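Grasp labelling, bimanual utensil set
22 December 2022
Notebook, V. Wanigasekara

Carrying on from the last entry. Question for this block: does labelling grasp onset from jaw width alone give the policy as much as labelling it from jaw width plus the wrist view? Thin objects are the hard case. On a mug or a bowl the width signal stops well short of closed and the onset is easy to pick. On a chopstick the jaws are nearly shut either way, and a held stick looks a lot like an empty grasp.

Data: 188 demonstrations kept, two hand-held grippers per demonstration, one operator. Objects are chopsticks and spoons only. Anything with a tracking dropout on either side was thrown out before labelling, so the 188 is the clean count. Kitchen background left as it was. Checked cloth stays on the table for the whole set, as it gives the tracker plenty of corners to hold on to.

Labelling, version A (width only): onset is the first sample where closing speed falls under threshold and stays there for 100 ms. Fires on empty closes. No way round that with the signal we have.

Labelling, version B (width plus view): same trigger, then a small classifier on the wrist image decides held or not held. Trained on 2000 crops, hand sorted. Crops are square and centred on the jaw tips. Kusta did the first pass of the crops in March with a wider window, and those are no use here, too much background gets in.

Result so far: B drops nearly all of the false onsets on chopsticks. On spoons there is little between A and B, which fits, as the handle is thicker and the width reading separates by itself. The remaining errors in B are mostly cases where a second stick stands behind the jaws and lines up with them. The classifier calls it held. Depth would fix this but we are not adding a sensor for it.

Safavi asked if the second gripper coming into view upsets the classifier. Ran the subset with the other tool visible against the subset without. No clear difference, though the subsets are not balanced and I would not put it in the write-up yet.

Things to fix before training:
- Clock offset between left and right streams drifts over a long session. Re-sync at the start of every demonstration, not once per session.
- Width zero was set with the jaws pressed hard together. Set it at light contact.
- 4 demonstrations have the left and right labels swapped. Corrected in the index, originals untouched.
- Danov's loader still pads short clips at the front. Needs to pad at the end or every onset is shifted.

Wrist views, stick and spoon grasps: 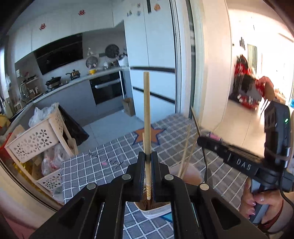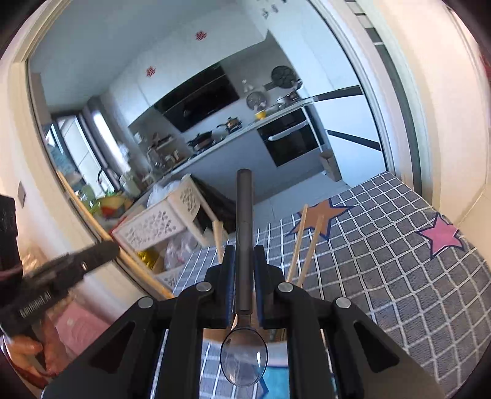
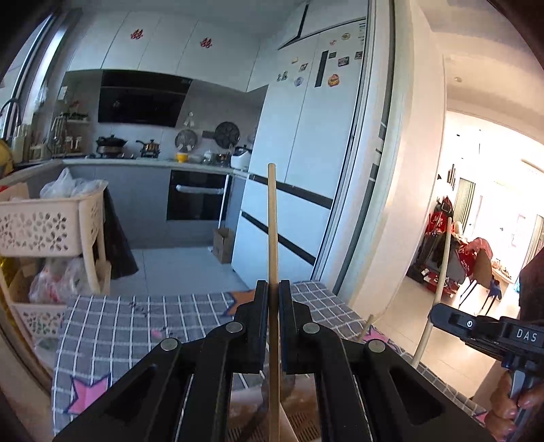

Why not drop the width signal and label from the view alone?

Timing. The classifier is good at held or not held but poor at saying when the hold began, because the crop changes very little over the last part of the close. Width gives the moment and the view confirms it. Training on Stellum starts with version B labels, with version A kept as the baseline.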